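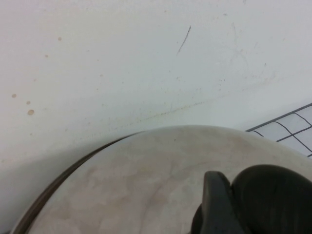 Kann eine Maschine verstehen, was sie sagt, oder klingt es nur so?
Das hängt davon ab, was man unter Verstehen versteht, und in der Philosophie des Geistes wird darüber bis heute gestritten. Wir möchten wissen, wie Menschen ohne Fachstudium darüber denken, und suchen dafür Leute, die Lust auf lange Gespräche haben.

Aufruf zur Teilnahme: Gesprächsreihe »Wer spricht da?«

Seit dem Frühjahr läuft bei Hostum, unserer kleinen Forschungswerkstatt für Philosophie und Sprachtechnik in Semlow, das Projekt Cetano. Cetano ist ein Dialogprogramm, das sich über Alltagsdinge unterhalten kann: Kochen, Umzüge, schlechte Laune, die Frage, ob man einem Freund Geld leihen soll. Es kann ziemlich gut plaudern und manchmal ziemlich danebenliegen. Beides interessiert uns sehr!

In der ersten Runde haben 281 Personen einen Fragebogen ausgefüllt. Der hat uns viel gebracht, vor allem die freien Kommentare am Ende, die oft länger waren als der ganze Rest. Eine Teilnehmerin schrieb, sie habe sich beim Programm bedankt und sich danach gefragt, bei wem eigentlich. Genau an dieser Stelle wollen wir weitermachen, diesmal mit Zeit zum Nachfragen.

Was euch erwartet

Ihr kommt an 3 Abenden zu uns, jeweils von 18 bis 20.30 Uhr. In der ersten Stunde unterhaltet ihr euch schriftlich, mal mit Cetano, mal mit einem Menschen, und wisst dabei nicht, mit wem. Danach setzen wir uns in kleiner Gruppe zusammen und reden darüber, woran ihr eure Vermutung festgemacht habt. War es ein Tippfehler? Eine Pause? Ein Witz, der nicht saß? Am dritten Abend lesen wir gemeinsam einen kurzen Text über Bewusstsein und Maschinen (Vorkenntnisse braucht ihr keine, der Text wird vorgelesen und es gibt Suppe).

Die Gruppen bestehen aus höchstens 7 Leuten. Wir haben es im Vorversuch auch größer probiert, aber dann reden immer dieselben.

Wen wir suchen

Alle ab 18 Jahren, die sich auf Deutsch gut schriftlich ausdrücken können. Deutsch muss nicht eure Muttersprache sein. Besonders freuen wir uns über Menschen, die beruflich viel zuhören oder viel schreiben, also aus Pflege, Schule, Beratung, Redaktion, Telefondienst, und über alle, die mit Computern sonst lieber wenig zu tun haben. Wer selbst Sprachprogramme entwickelt, kann in dieser Runde leider nicht mitmachen, ist aber beim öffentlichen Abschlussabend herzlich willkommen.

Für die menschliche Seite der Gespräche brauchen wir außerdem einige Schreibpartnerinnen und Schreibpartner. Die Aufgabe ist dieselbe, nur sitzt ihr im Nebenraum und antwortet. Bitte schreibt in der Anmeldung dazu, falls euch das mehr reizt. Und nein, ihr sollt euch nicht verstellen, einfach ganz normal antworten.

Aufwand und Vergütung

Für alle Abende zusammen zahlen wir 120 Euro, dazu die Fahrtkosten mit Bus und Bahn. Wer nach dem ersten Abend aufhören möchte, bekommt 40 Euro und muss nichts begründen. Kinderbetreuung können wir nach Absprache organisieren, meldet euch dafür bitte früh.

Was mit den Gesprächen passiert

Die Texte werden ohne Namen gespeichert und mit dem Auswertungswerkzeug Lý verschlagwortet, danach lesen wir sie noch einmal selbst. Am Ende soll eine Sammlung von 3000 Gesprächsausschnitten entstehen, die auch andere Forschungsgruppen nutzen dürfen. Ihr bekommt eure eigenen Gespräche vorab zu sehen und könnt Stellen streichen lassen. Tonaufnahmen der Gruppenrunden machen wir nur, wenn alle am Tisch einverstanden sind.

Anmeldung

Formlos über das Kontaktformular auf dieser Seite, Stichwort »Wer spricht da?«. Uns reichen ein paar Zeilen: wer ihr seid, an welchen Abenden ihr könnt und, wenn ihr mögt, eine Situation, in der ihr euch schon einmal gefragt habt, ob am anderen Ende jemand sitzt. Anmeldeschluss ist Ende Juni, die Gruppen beginnen im September.

Der Raum liegt im Erdgeschoss und ist stufenlos erreichbar. Fahrräder bitte in den Hof stellen.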